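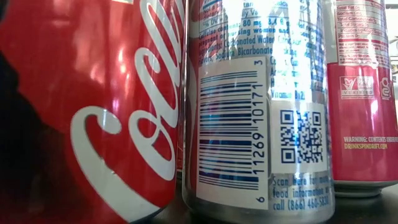

12/01/2018
Cans for the Arthorpe sorting job, bench notes

Went through the drinks cans this morning to settle how we list them before Tredis sends the rest. Until now the sheet only said "can, red" or "can, other", and that was no use when I tried to match it against the order from October.

New rule: go by the barcode, and write the name next to it. The silver and blue can reads 6 11269 10171 3. The bars run sideways across the can, so turn the can on its side to read it or you will be there all day. The caffeine line says 80 mg/8.4 fl oz, and I am using that wording in the size column for this one. The Coca-Cola goes in by name for now. I still have to copy its number.

Glare is a nuisance on both finishes. The small blue print on the silver washes out under the bench light, and the red shines pink. Tilting the can a little toward the wall helped. A sheet of tracing paper over the lamp helped more, but it kept sliding off. Need two clips.

Layout: black tabletop, three clear bins in a row at the back, cans along the front in three clusters of four. I kept the clusters clear of each other so a hand can get between them. Bins stay side by side with the handle slots facing away. Only the left one has a label strip, so the other two need strips before we start filling. Sastry strips are in the second drawer, pack of 50, 38 left.
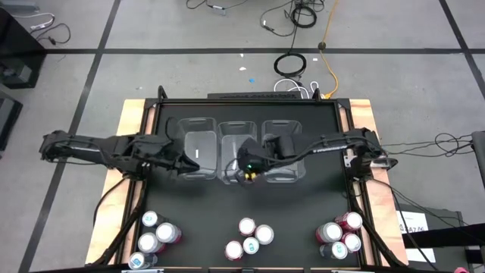 Keerthana Amin thinks the clusters should go by flavor from the start, even if that leaves them uneven, because resorting at the bins takes longer than setting out. She would also like the label strips on the outside, where they can be read without leaning over.

Fair on both. I will try it her way on the next round and write down the times. Strip on the left bin can stay inside until it peels.

To do:
Clips for the tracing paper
Labels, middle and right bins
Barcode off the Coca-Cola
Ask Clifford Dufour if the 7 dented cans go back to Remau or get crushed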